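Bastian Schwerdtfeger had fished the lake at Kanurdale for so many Octobers that the perch, he liked to say, knew his cough.

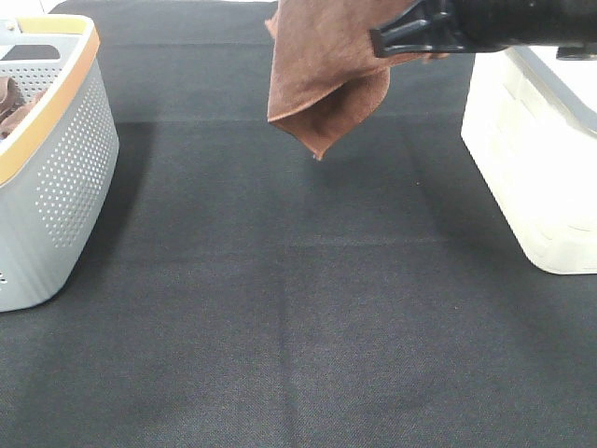 Brown cloth over a dark grey surface

He rowed out past Bellik shoal at first light, thermos between his boots, and let the line down slowly – the way his mother had taught him, bless her.
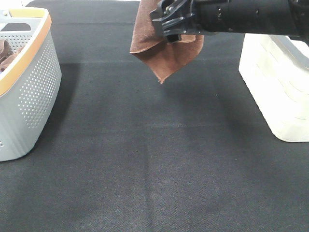
Photo: Vukside Reader

An hour went by, then 2, and he didn't mind a bit. 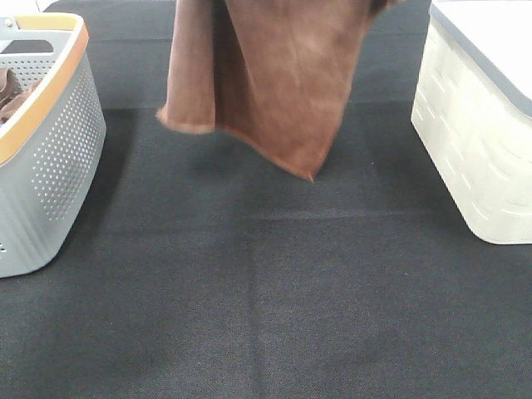
Canpolat called across from the other boat that the walleye had all moved to the deep side, and was he planning to sit there till Christmas?

Bastian only waved. Then the rod dipped, ever so gently.

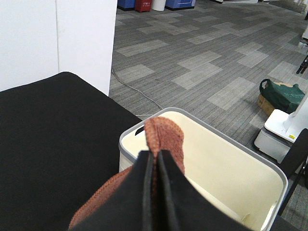

Orange cloth, held above the bin

"Morning, old friend," he said, and began to reel.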